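5.3 Préparation des sachets de collation

Cette section s'applique aux postes de table du service Hostside. Elle couvre la mise en place de la nappe, le contrôle des sachets individuels (fruits à coque enrobés, biscuits, fruits secs) et leur rangement dans les bacs Irdale. Pour les boissons, voir la section 5.4.

Mise en place de la table

1. Débarrasser entièrement le plateau et l'essuyer avec un chiffon sec.
2. Étendre la nappe en tissu, envers contre le plateau. Lisser du centre vers les bords.
3. Poser le bac vide à droite et le carton d'approvisionnement à gauche.
4. Reporter le numéro du carton sur la fiche 403.

Remarque — Une nappe claire et unie facilite le repérage des miettes et des sachets percés. Ne pas employer de toile cirée : les emballages brillants y glissent.

Contrôle des sachets

5. Prendre les sachets un par un. Ne pas vider le carton sur la table.
6. Redresser le sachet, soudure dentelée vers le haut, et vérifier que celle-ci est continue sur toute la largeur.
7. Retourner le sachet et lire les mentions imprimées au dos. Déplier les rabats qui masqueraient les petits caractères.
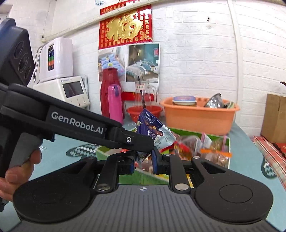

8. Comparer la date et le code du lot avec ceux du carton. En cas d'écart, placer le sachet dans le bac de retour Gallegos.
9. Presser légèrement les deux faces. Un sachet qui se dégonfle est à écarter.

ATTENTION — Les produits contenant des fruits à coque sont rangés dans un bac distinct, muni de son couvercle. Changer la nappe avant de passer à une autre famille de produits.

Rangement

10. Ranger les sachets debout, face illustrée vers l'avant, par rangées de 12.
11. Limiter le remplissage à cinq rangées par bac. Au-delà, les soudures supérieures frottent contre le couvercle.
12. Fermer le bac et coller l'étiquette Zokov sur le petit côté.

Remarque — La charge maximale d'un bac est de 3000 g, couvercle compris. Les bacs de l'ancienne série, sans poignées, ne doivent pas être empilés.

Toute modification de cette procédure est à soumettre à Rutilio Xolalpa avant affichage au poste.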